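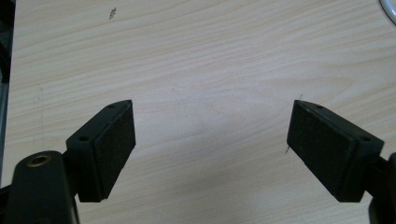 Menzies Club, Home Furnishings Desk

Plirnix table, light wood top. 18 Jan 2026

Cotomar wants $505 for this table and calls the top "timeless." I call it beige. The grain is the best part, fine wavy lines running mostly one way, and I like it more than I expected to in October. Is it worth $505? I doubt it. The leg bolts needed tightening after 10 days, and the promised care kit never came. Delivery was another $20. It doesn't wobble now, so I'm keeping it, but I'd wait for a sale. Unumard's version is $999 and I can't see why.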